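Vacuum Bags: How to Shrink a Closet Without Losing Your Temper

Posted 16 Feb 2024 by Eero Kauppinen
Filed under: Bedrooms, Storage, Things Under the Bed

Every October I take the summer bedding off the shelf and put the winter bedding out, and every spring I do it in reverse, and in between I own one more blanket than I did before. Vacuum bags are how I keep the closet door closing. They are simple enough in theory. You put a soft thing in, you suck the air out, and you get a hard, ugly thing that fits on a shelf.

Wash first, then dry for longer than you think. A comforter that feels dry on the outside can be damp in the middle, and a sealed bag will keep it that way until you open it and regret everything. I give mine a night over the banister after the dryer has had its turn.

Check the corners for crumbs, socks and small toys. My record is 2 socks and a library card in a single duvet cover.

Fill to the line and stop. If the bag has no line, leave a good hand's width below the zipper. Overfilled bags seal beautifully for an hour and then sigh open at three in the morning.

Run the slider across the zipper twice, once each way, then go over it with your fingers. One hair in the track is enough to let air back in. If you have a cat, budget extra time.

Fold the bedding to the size of the shelf before it goes in. Once the air is gone you have a slab, and slabs don't negotiate. I once made one 40 inches long for a much shorter shelf and had to start over.

Work on the bed if you can. The floor is where the grit lives, and grit makes holes. Spread the bag out with the valve facing up and nothing bunched underneath it, and smooth the plastic around the valve before you bring the vacuum anywhere near.

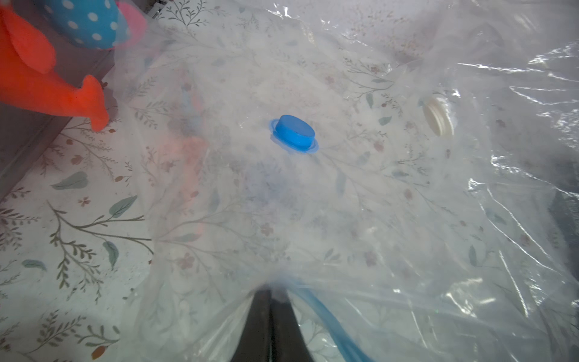
Valve side up, blue cap where you can get at it. Creases in the plastic are normal.

Hold the hose straight down on the valve and keep it there. Tilting it makes a rude noise and gets you nowhere. When the bag stops shrinking, stop too, and close the cap right away.

What not to bag: down you care about, leather, anything with foam you want back in its original shape. Plush toys survive a season, though they come out looking as if they have had bad news. A few minutes in a cool dryer cheers them up.

Label the outside before the air goes out, while the bag still has a flat side. Masking tape works. "Misc. blankets" is not a label, and I say this as the owner of four bags marked "Misc. blankets."

If a bag has puffed up again after a week, try the zipper first and the valve cap second. Small holes can be patched with clear packing tape. Big holes mean you now own a very large dust cover for a fan.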